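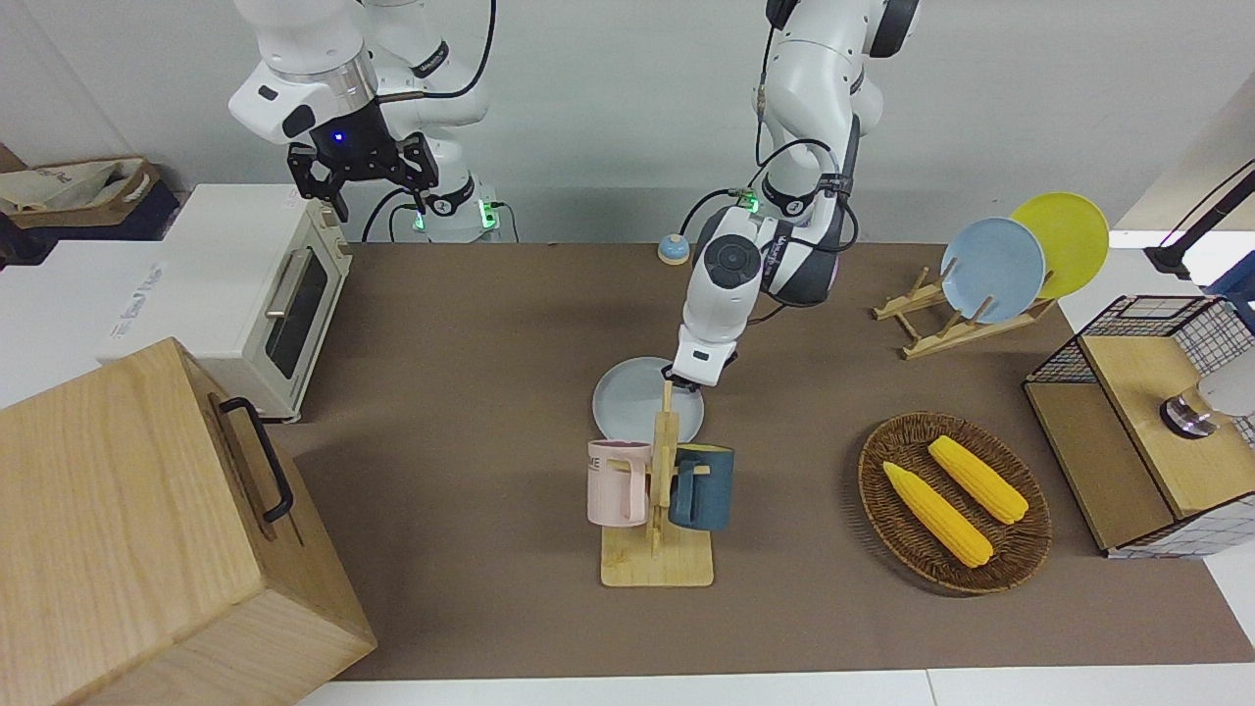 The mug tree with two of our mugs on it, dish rack at the back right

Stultlow Mug Tree, light wood
Reviewed by Oona Nurmi, 2/26/19

I have never understood mug trees. A mug has a flat bottom. You put it on a shelf and it stays there. But our shelf came down in the move, and my sister-in-law Elsa swears by hers, so I ordered the Stultlow and told myself I would send it back if it annoyed me. I've had it 48 days now.

What you get is a flat rectangular base, a post, and some short pegs. The product page calls this "a centerpiece for your coffee ritual." It's a stick with pegs on it. The post screws into the base from underneath and the screw was in a little bag taped to the box flap, which I threw out and then had to go find in the recycling.

My first complaint is the pegs. They are short. A mug with an ordinary handle, like the pink one or the dark teal one, goes on fine and hangs where you put it. My husband's big soup mug has a thick handle and I don't trust it up there at all, so it lives next to the sink. If your mugs are the chunky handmade kind, measure the handles before you order.

Second, balance. Stultlow says the base "won't tip." Hang one heavy mug on one side with nothing across from it and give the table a bump, and mine rocks. With a mug on each side it's steady enough. So you end up hanging them in pairs, and when somebody takes one you find yourself moving another over. I didn't want a mug holder with rules.

The wood is nice, I'll give them that. It's pale and plain and goes with the dish rack we already had, the slatted one with the upright pegs for plates. The rack is the better buy of the two if you only have room for one. It came from Yazdani, it was cheaper, and I use it for every single meal. The mug tree takes up counter space I'd sooner have for a plate or the wicker tray, especially in corn season.

I can't say how it holds up long term. There's a faint ring on the base where I hung a mug that was still dripping. It came off mostly with a damp cloth. The leaflet says to oil it twice a year and I can tell you right now that won't happen.

Elsa says I'm being unfair and that hers has lasted since a year ago June. Hers is the Omix, though, with longer pegs and a heavier base, and if I were buying again I would pay the difference.

Keeping it, mainly because the return label cost more than I felt like paying.

2 stars out of 5. Would go to three with longer pegs.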